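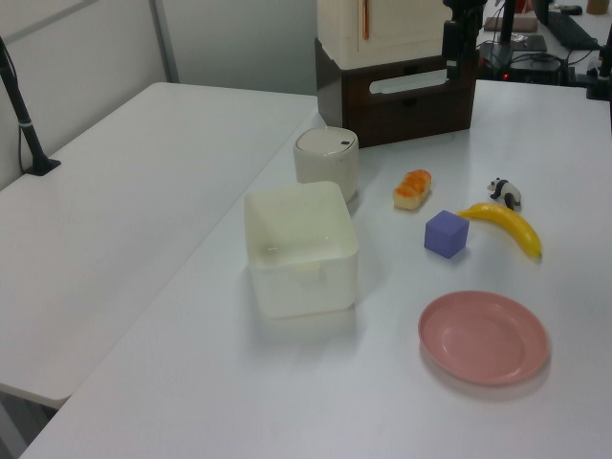 A toy banana, a purple block and a small plastic bin on a white tabletop.

Nenau Heart Institute will begin enrolling patients in February for a study of home blood pressure checks after a hospital stay. The study, called Teltimeo, will follow 235 adults for 60 days after they leave the cardiac unit.

Half will take a reading twice a day and send it to a nurse by phone. The others will have the usual clinic visits.

"We want to know whether problems show up sooner," said Grethe Toft, a cardiologist who leads the project with nurse researcher Nanami Kikuchi.

A review of 1372 patient charts last year found that many people missed their first follow-up visit — most often those living outside Orel.

Patients at the Fajardo clinic may also take part. Cuffs are provided at no cost. To ask about joining, call the research office any Tuesday before noon.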